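Snack shelf at Pinthorpe: what is changing

The snack table at Pinthorpe is being laid out again this month, and most of it should be in place before the February rota starts. It has been the same muddle of tubs and torn multipacks for as long as the hall has had a kettle, and people have been asking for something they can see into without rummaging.

The main change is the stand. We have moved over to clear acrylic, in long channels, so that things lie in a row and you can read the wrapper. Chocolate bars go in the channels, and so do small cartons and boxes of biscuits if they fit. If a box is too wide, please don't force it in - the ridges between the channels will scratch, and scratches on clear plastic show up badly. Leave it beside the stand and it will be found a place.

The stand came from Zutulberg and cost 32 pounds, which was paid out of the snack money. There was a cheaper one in white wire, but bars slipped through the gaps when we tried it at the Arruda building.

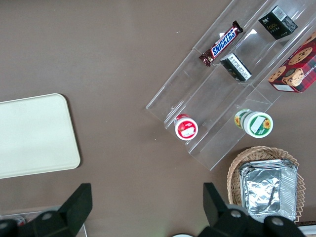 Trays stay as they are. They are for anything open or shared, such as cake or cut fruit, and they need to go back clean. Wash them in warm water and dry them with a tea towel, not the blue paper, which leaves bits all over them. Baskets are for loose items and should not be stacked.

Prices have been looked at as well. Most bars will be 60p and small packets of biscuits 20p. Cartons are marked separately, as what we pay for them changes from one order to the next. The tin takes coins only. If you have a note, ask at the desk for change before you help yourself.

Restocking is done at 4 o'clock, after the Skinine delivery has been checked in. Older stock goes at the front of each channel and new stock behind it. Please look at the date before you put anything out. Two packets of shortbread had to be thrown away last time, both from the back of the cupboard.

The table gets wiped down before the stand is filled, and the stand itself can be lifted off when it is empty. It is awkward to carry when full, so don't try. Use a soft cloth on it and no spray.

Requests for new items can go on the sheet by the fridge. Nothing with nuts is to go on the open trays - wrapped bars are fine.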